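Wie kommt ein Buch in eine andere Sprache?

Schnell erklärt, für alle ab acht
Stand: Juli 2023

Du liest ein Buch auf Deutsch. Geschrieben wurde es aber auf Rumänisch. Oder auf Vietnamesisch, oder Englisch. Wie geht das? Jemand hat es übersetzt. Den ganzen Text, Satz für Satz, vom Anfang bis zur letzten Seite.

Und nein, man tauscht nicht einfach Wörter aus. Probier es mal mit "Da liegt der Hund begraben". Auf Englisch, Wort für Wort. In England sucht dann jemand einen toten Hund. Gemeint war aber: Da steckt das Problem. Also muss was anderes hin, das in der neuen Sprache dasselbe sagt.

Besonders knifflig:
Witze
Reime
Namen, die etwas bedeuten
Wörter, die es bei uns gar nicht gibt

Beispiel Reime. Haus und Maus – passt. Auf Französisch heißen die zwei maison und souris. Reimt sich null. Dann heißt es neu dichten, und aus der Maus wird vieleicht ein ganz anderes Tier.
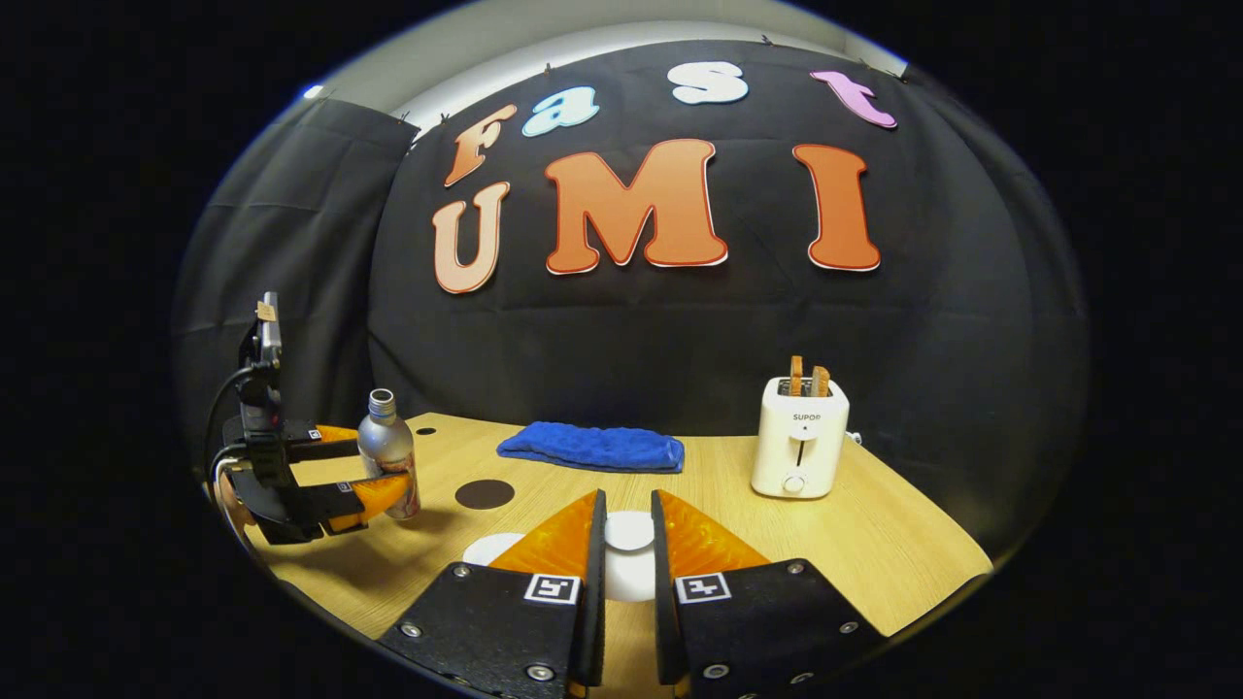

Vasilică Pană meint dazu, bei Gedichten müsse man zuerst laut lesen und erst danach ins Wörterbuch schauen. Sonst stimme am Ende jedes Wort, aber es klinge wie eine Gebrauchsanweisung. Für ein einziges Gedicht mit fünf Zeilen habe er mal drei Tage gebraucht.

Drei Tage! Und jetzt stell dir einen dicken Roman vor. "Die Türme von Feremer" zum Beispiel hat auf Deutsch 490 Seiten, im Original waren es weniger. Kommt oft vor, deutsche Wörter sind halt lang. Regenschirmständer und so.

Wie läuft das ab? Erst das ganze Buch lesen. Dann eine Rohfassung, darf ruhig holpern. Dann verbessern, streichen, nochmal verbessern. Danach liest der Verlag mit, das macht die Lektorin oder der Lektor. Die streichen Fehler an und fragen nach: Warum duzt der König plötzlich den den Koch? Im Englischen sagen beide you, da merkt man keinen Unterschied. Im Deutschen muss man sich entscheiden. 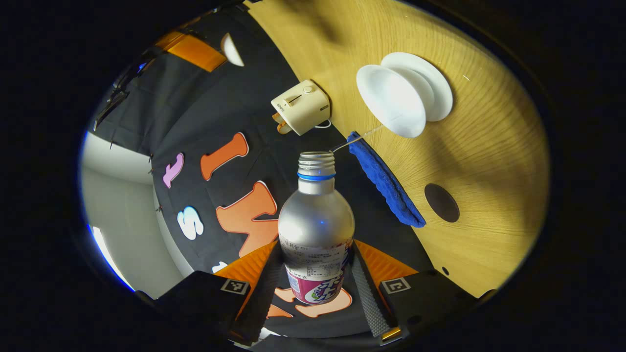 Muss man eine fremde Sprache perfekt können, um Bücher zu übersetzen?
Sehr gut verstehen sollte man sie schon, aber noch wichtiger ist die eigene Sprache. In der schreibt man ja das neue Buch.

Noch was zu den Namen. Manche bleiben, wie sie sind. Das Land Clulten heißt bei Feremer überall Clulten, klingt in jeder Sprache gleich komisch. Andere werden übersetzt, wenn ein Witz drinsteckt.

Zum Ausprobieren: Schau vorne in dein Lieblingsbuch, auf eine der ersten Seiten. Steht da "Aus dem Englischen von" oder so? Dann kennst du jetzt den Menschen, von dem deine deutschen Sätze sind. Manchmal steht der Name auch auf dem Umschlag.

Text: Volker Hagedorn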